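The utility bin

12/09/2026

We moved into the Engebretsen house in November, and the big gray bin came in off the truck with everything that had no other place to go. It went under the workbench and stayed there. I have been putting off going through it ever since. This week I put it up on the table and started.

The bin is the divided kind, with a slanted panel down the length of it. I bought it at a closing sale in Droltbridge for 7 dollars, and it was well used when I got it. The paint on the divider is worn through in a band along the lower part, and the floor is scratched up. I thought about repainting it and decided against it. Anything I put in there will scrape it again.

Most of what was in it turned out to be easy. Old paint stirrers went in the trash. A bag of curtain hooks went to the church sale. There was a Plavetti catalog, 72 pages, for a kitchen we never bought, and that went in the recycling. The manual for the Drukel heater I kept, since we still have the heater, and it is now in the drawer with the other manuals.

By the second evening I was down to the things I couldn't decide on. The dustpan is one of them. It is a perfectly good white dustpan with a reddish-brown strip along the front edge and a hole in the handle for hanging, and we already have one hanging in the pantry. The orange ring I can't place at all.
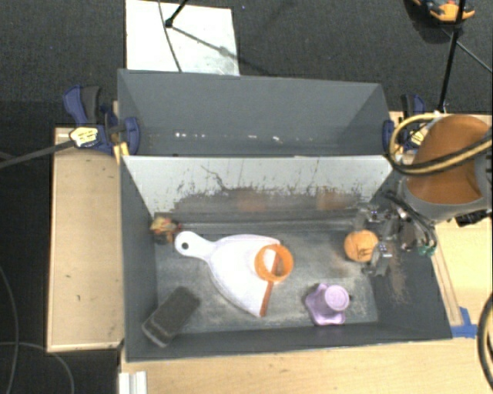

Cyril Wainwright wrote to me that two dustpans is the right number for any house with a workbench - one for food and one for sawdust - and that I would be sorry the first time I swept up wood chips with the kitchen one. He also thinks I should leave the back half of the bin empty on purpose, because a full bin is a bin you stop opening.

I took his advice on the dustpan. I put a nail in the side of the workbench and it hangs there now. The back half I am less sure about. I have a lot of sandpaper with no home, and it would fit.

The orange ring went in the jar on the windowsill with the other parts I don't recognize. If it belongs to something, I expect I'll find out when that thing stops working.

Next is the closet under the stairs. I measured it and it is 37 inches deep, so the bin will go in there lengthwise once I get the vacuum cleaner out.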